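First trade fair: shell stand or bare floor space, and what else am I going to be billed for?

Bronwyn Grimshaw
Hi all, long-time reader and first-time poster, so please be gentle. My brother-in-law and I run a small fabrication shop (brackets, ducting, bits and pieces for the solar installers around here) and we've talked ourselves into exhibiting at the Lilmont industrial fair in May. It covers metalworking, tools, electrical, energy and building materials, so we could sit in two or three of the halls and feel at home in any of them.

The organiser has sent two offers for a nine square metre spot. The shell stand is $2693 and comes with walls, carpet, a name board and one power point. Bare floor space is $1239 and comes with, well, a chalk outline as far as I can tell. My brother-in-law is very handy and is convinced we can knock up our own walls for next to nothing and pocket the difference. I'm less sure, but I do love the idea of a stand made out of our own product!

We also have a sample rack that weighs as much as a small horse and I haven't the foggiest how it gets from our ute to the hall. The manual mentions an official handler called Lotum but the price list is in a separate document I can't open. Any advice from people who have done one of these would be very welcome, including the boring stuff.

Frøydis Björklund
Get the shell. We did floor only our first year and regretted it.

Trygve Tangen
Welcome, Bronwyn, and good on you for having a go. I've done this fair a number of times, first for Hägglund and now with my own little outfit, Drellow, and I'll try to put down everything I wish I'd had written out for me, with apologies for the length.

On the price difference: bare space means bare. You'll be charged separately for power, and you'll be asked for a drawing of anything you build, signed off before you're let in the door. Walls over the standard height need a structural note as well. None of it is hard, but it all has a deadline and the deadlines are earlier than you'd think. When I added mine up the first time, with flooring, lights, a power connection and a van big enough for the panels, the saving had just about gone, and that was before I counted my evenings. If the stand itself is your advertisement (and with brackets and ducting it very well could be, I can picture it) then it's worth doing. I'd still save it for year two, when you know which aisle gets the foot traffic.

Lotum's prices, for what they charged me last time: $203 for a single forklift lift from the dock to your stand, and $962 if you want the whole package, where they collect from your shop, store it beforehand and take away your empty crates. For one heavy rack and a ute I'd book two single lifts, one in and one out. Do book the one out. On the last afternoon everybody wants the forklift at once and the people with a booking go first, which is only fair.

A few other things, in no special order:

1. Ask for the hall before you ask for the spot. Building materials is bigger, but the solar installers mostly drift through energy, and they're the ones you want to meet.

2. The name board text is taken from your application form, word for word. Check your spelling there. Ours said "Drellow Pyt Ltd" for four days.

3. Power is switched off overnight unless you order the round-the-clock supply. If you're bringing a bar fridge for the milk, put it on the order or take the milk home.

4. Order a proper table from the furniture list or bring your own. The free one is a wee round thing that holds two coffees and a brochure. A plain wooden top is kind to metal samples and looks friendlier than a white counter. 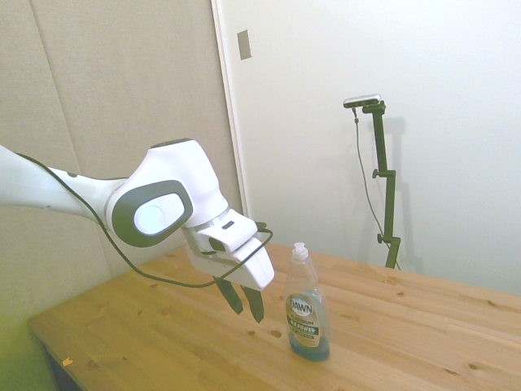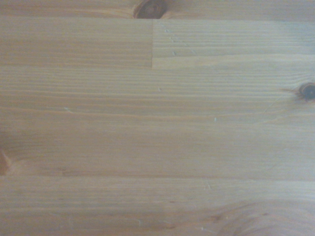 5. Have something to write on when people stop to chat. The badge scanner hire is fine, but it won't tell you that the fellow in the green jacket wanted galvanised, not stainless, and needed it by spring.

6. Bring your public liability certificate on paper. They do ask at the gate, and the phone reception in the loading dock is dreadful.

Good luck, and wear your oldest, comfiest shoes.

Mwanaisha Waweru
Agree with nearly all of that, Trygve, though I'd quibble on the hall. We were in energy and found it very quiet in the mornings, whereas building materials was humming from opening time. Might depend on what else is scheduled upstairs, so I'd ask to see the seminar program first.

Bronwyn, for the price list, email the exhibitor desk and ask for it as a PDF. They were lovely with me and sent it back the same afternoon.

Bronwyn Grimshaw
Oh, thank you all so much! Shell stand it is, and my brother-in-law has been promised year two. Off to check the spelling on that form.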